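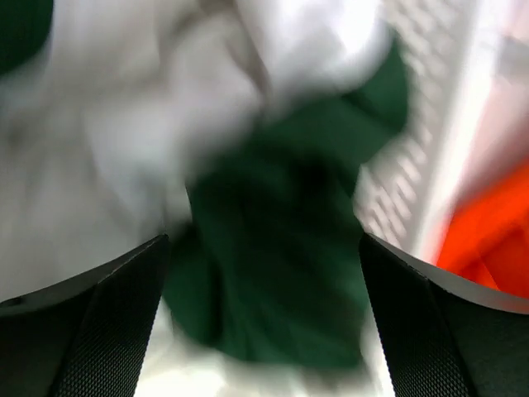
Filed under: Shop Floor / Grippers & End Effectors

Ningsih Siregar has tested grippers at Kubiak for long enough to distrust a spec sheet. When Zalden sent over its new textured fingers and claimed they would handle "any household fabric," she laughed.

"Any fabric how?" she said. "Lying flat? One towel at a time? Try it with green and white stuff bunched up together and tell me which one you grabbed."

She ran the Zalden fingers against an older smooth pair from Grarari, 200 picks each, from a heap of mixed cloth. The goal was one piece per pick. Grarari managed 144. Zalden beat it by 5.

"That's the big improvement," she said. "For a finger that costs up to 40 percent more."

I asked if the texture helped at all. She allowed that it slips less on thin cotton. It also tends to hang on to the second piece.

She has a bigger complaint about the wrist camera. "Once the arm moves quickly, the cloth is a smear. The fingers stay nice and sharp, but I don't need to look at the fingers."

Will Kubiak buy a set? "Ask me in November. I want to see them after they've worn down a bit."

COMMENTS (3)

Elfriede Nägeli: Same heap for both pairs? Cloth never lands the same way twice. I wouldn't read much into 5.

plullness_fan: Slow the arm down before you blame the camera.

Elfriede Nägeli: Then you lose the cycle time they're selling you.

Contact us | Back to top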